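Folding Laundry on a Table: Small Habits That Save Time

Most of the time lost on laundry goes to pieces that come out of the dryer twisted or balled up. A flat towel takes a few seconds. A knotted T-shirt takes much longer, and if you fold it while it is still twisted you will end up doing it again.

Use a table

Beds are too soft and too low. Cloth sinks into the bedding and you can't smooth a crease against it. A dining table or a workbench is better. Wipe it first and let it dry, as crumbs and sawdust cling to knits.

Set the bin of unfolded things at one side, near the front, so you don't have to reach over your finished pile to get to it. Take out one piece at a time. Dumping the whole load on the table feels faster, but then you have no space left to fold in.

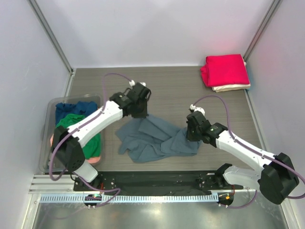 Crumpled pieces should be opened up before you try to fold them. Put the piece down in the middle of the table and look for a corner or a hem you can recognize. With something like the blue-gray cloth, where one pointed corner lies out to the left and the right end is all tight wrinkles, start at the corner. Hold it down with one hand and draw the bunched end away with the other. Work the wrinkles out toward the edge – pressing down on top of them only sets them. If it won't come flat after two or three pulls, pick it up by the hem, give it one hard shake and lay it down again.

Find the hem by feel

Stitching is easier to find with your fingers than with your eyes, mostly on dark or plain fabric. Run the edge between finger and thumb until you reach the thicker part. Follow it to a side seam and you have a straight line to fold along. Gunvor Eklund, who ran the laundry room at the Tredance guesthouse for 22 years, folded sheets this way with the lights off on early shifts.

Keep the stack square

Fold everything to one width. We cut a piece of stiff card to the size of the closet shelf and fold shirts around it, then slide it out. Pieces of the same width stack well even when the colors and fabrics are mixed. Put heavier things at the bottom. Small white items get lost easily, so give them their own pile or put them on top where they show.

Leave the stack where it is until the last piece is done. Carrying it around half finished is how it tips over. 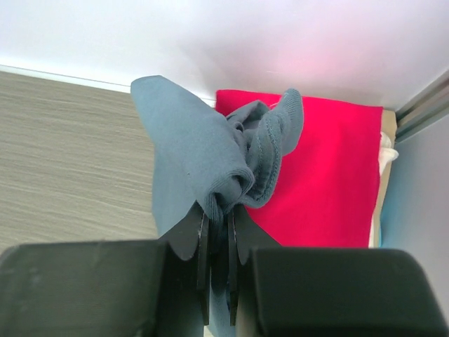 Blue-gray cloth still bunched, with the folded red and beige pieces behind it.

Damp pieces

If a seam or waistband feels cool, it is probably still damp. Hang it over a chair for an hour before folding. One damp item in the middle of a pile will make the ones next to it smell by morning.

Socks go last. Lay them out in a row along the table edge and pair them from there. Singles go back in the bin until the next load.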